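Home | Manuals | Shop Scales | Zadix Counter Series | Support

Zadix Counter Scale: Set-up Guide
Section 4 – Siting, levelling and first weighing
6 min read | 2 comments | 80 shares

Applies to scales supplied by Gresby from July 2025 with the produce key panel fitted. Earlier models have a different foot and are covered in the previous guide.
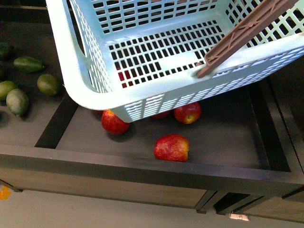 4.1 Choosing a position

The scale needs a firm, flat surface that does not move when a customer leans on it. A serving counter is suitable. A folding table is not.

1. Place the scale where both displays can be read without bending.
2. Keep it clear of fans, open doors and chiller outlets. Moving air across the pan will make the last digit wander.
3. Leave a hand's width free on all sides of the pan. Bags and baskets resting against the pan edge are the most common reason for a wrong weight.
4. Run the mains lead behind the counter. Do not pass it under the scale.

CAUTION: Do not lift the scale by the pan or by the display post. Lift from the base, with one hand at each side.

4.2 Removing the transit screw

1. Lift off the pan and set it aside.
2. Find the red screw in the centre of the support cross. Turn it anti-clockwise until it comes free.
3. Keep the screw. It must be refitted before the scale is moved by van or sent for repair.
4. Replace the pan. It should sit on all four pads without rocking.

CAUTION: Switching on with the transit screw in place can damage the load cell. This is not covered by the warranty.

4.3 Levelling

1. Look at the bubble beside the power switch.
2. Turn the front feet first, then the rear feet, until the bubble lies inside the ring.
3. Press down lightly on each corner of the base. If any corner dips, lower that foot until it touches and check the bubble again.
4. Tighten the locking collars by hand.

Repeat this step whenever the counter has been moved or washed down.

4.4 First switch-on

1. Check that the pan is empty, then press POWER. The display counts down and settles at zero.
2. Leave the scale on for 2 minutes before use.
3. Press ZERO if any figure other than zero remains.
4. Put a known weight on the pan. The reading should agree with it to within one division.

If the display shows E2, something was on the pan at start-up. Clear it and switch off and on again.

4.5 Setting a tare

1. Place the empty container on the pan.
2. Press TARE. The display returns to zero and the NET lamp lights.
3. Add the goods. The weight shown is for the goods alone.
4. Clear the pan and press TARE again to cancel.

Note: A stored tare stays in memory until it is cancelled. Staff changing over mid-shift should check the NET lamp before serving.

4.6 Price look-up numbers

The memory holds 1,476 items. Numbers are entered on the keypad and confirmed with PLU. Loading a price list from a memory stick is described in Section 6.

Comments (2)

Elif Naz Sarıgül: Is the transit screw the same size as on the Cernora? I have lost mine.

Terence Clegg: No, it is a shorter thread – order it from the parts page.

Previous: Section 3 | Next: Section 5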